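Drakos Opens Kitchen Furniture Showroom in Wostanbridge

WOSTANBRIDGE, 3/29/25 – Drakos, a maker of tables and storage for small kitchens, has opened its first showroom in Wostanbridge. The 3953-square-foot space is in the former Zadano print building and carries the full Drakos line, including the new Itent table.

The Itent was designed for kitchens where the table has to stand close to other things. It has a pale, wood-toned top with a smooth matte surface and rounded corners. Drakos began taking orders for the table in January and has received 278 so far. Deliveries to homes within 100 miles of Wostanbridge are made by the company's own crew, who carry the table in, put it together and take the packaging away.

The showroom is laid out as a row of small kitchens instead of a sales floor. Visitors can pull up a chair, open the drawers and see how much room is left to walk once a table is in place. Each kitchen has a card by the entrance listing its measurements, so that customers can compare it with their own. 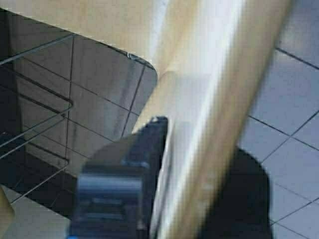
Rounded corners were the most common request in a survey Drakos sent to past customers last year. Many said they had bumped a hip or a child's head on a square table in a tight room. The company changed the corner on the Itent and will use the same shape on its other tables as older stock sells through.

The matte finish also came out of the survey. It can be cleaned with a damp cloth and mild dish soap. Drakos does not recommend scouring pads or bleach on any of its tabletops.

The Itent comes in 3 sizes. The smallest seats two people and the largest seats six. All sizes are on display in Wostanbridge and can be ordered there or through the Drakos catalog. Standard delivery takes about three weeks.

Customers who bring in a floor plan or a sketch with measurements can sit down with a member of the showroom staff at no charge. Appointments are not needed, but mornings are quieter. Parking is behind the building, with step-free access through the rear door.

About Drakos

Drakos makes tables, shelving and storage for apartments and small houses. Its workshop and offices are in Wostanbridge. Press inquiries and requests for product samples can be made at the showroom front desk.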